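Search this site Go

Where Does Vanilla Come From?

Vanilla is a flavor used in ice cream, cake and soda. It starts as the seed pod of an orchid, a plant that climbs up trees in warm, wet places.

A vanilla flower opens for one morning only. On most farms, workers pollinate each flower by hand with a thin stick. The pod then takes many months to grow.

Plants come in many shapes. Some have stems that climb, and others have stems that hang down.
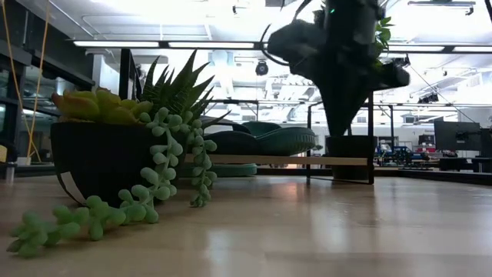

String-of-pearls hanging over the rim of a round black planter.

Fresh vanilla pods are green and have almost no smell. Farmers heat them, wrap them up and let them dry slowly. The pods turn dark brown and the smell gets strong. At the Grusus farm in Atham, 40 people do this work, and the busy season starts in February. 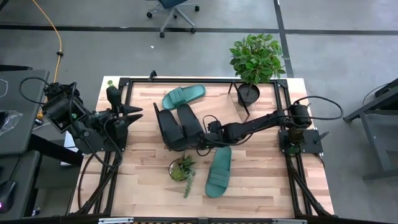

How Is Vanilla Extract Made?

Chopped pods are soaked in alcohol and water. The liquid takes in the flavor and turns brown. Then the pods are strained out. Cooks use only a little, so a cake may need just 2 teaspoons.

New words
Orchid: a kind of flowering plant.
Extract: a liquid that holds the flavor of something.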